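3.2 Table setting and play food 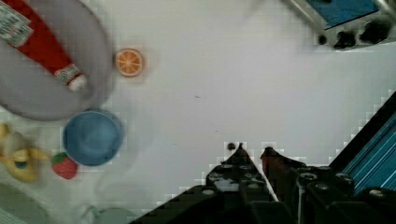

Each session started with the same instruction: the participant should clear the table in the way they would do it at home. We did not tell them which items belong together. The play food was mixed with dishes on purpose, so that a person had to decide if a fruit goes into a bowl, onto a plate, or stays where it is.

Figure 2. Part of a table layout with a gray oval plate, a red squeeze bottle, a blue bowl, an orange slice and a strawberry.

In total we collected 2401 placements from 11 layouts. Two raters (Kaczorowski and Brinkmann) coded every placement as "grouped", "contained" or "left". When they did not agree, Postma made the final decision. Bottles were the most difficult category. Many participants treated a sauce bottle as food and put it next to the fruit, while others moved it to the side together with the cups. In the earlier study of Dekker and Mac Giolla, which had only 300 placements, bottles were excluded, and therefore the two results can be compared only for fruit and dishes.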